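About Mikkelsen

Mikkelsen is a small evening school for grown-ups who like learning how things work. We started in February with one bookkeeping course and a borrowed room over the bakery in Zusteck, and we've been adding classes ever since!

Solveig Strand runs the school and still teaches bookkeeping on the side. Young-sook Cha teaches Korean for beginners (bring a pencil, she believes in handwriting), and Oluf Egilsson has the sewing and mending group, which is forever growing out of its room. Châu Thái looks after the computer courses, from first spreadsheets to taking a desktop PC apart and learning what goes where.

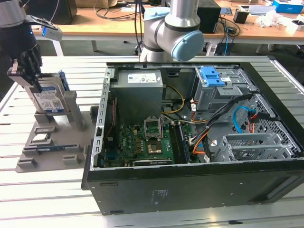

Inside a desktop tower, with the CPU socket open.

Classes are small, seven people at most, and every course runs for five weeks. You don't need any experience. Plenty of our students haven't been in a classroom for thirty years, and they ask the best questions – we love that. If you miss an evening, come to the same lesson with the next group, no charge.

Our library has 3,000 books, many of them donated by former students, and you can borrow from it whether you're taking a class or not. Dagný Thorlacius is there before every evening session and is great at finding you the right book on anything from dyeing wool to tax forms.

New this season are two courses we've wanted to offer for ages: bread baking and local history. Sign up at the front desk or drop by any evening and sit in on a lesson first.

Page updated 2022-10-05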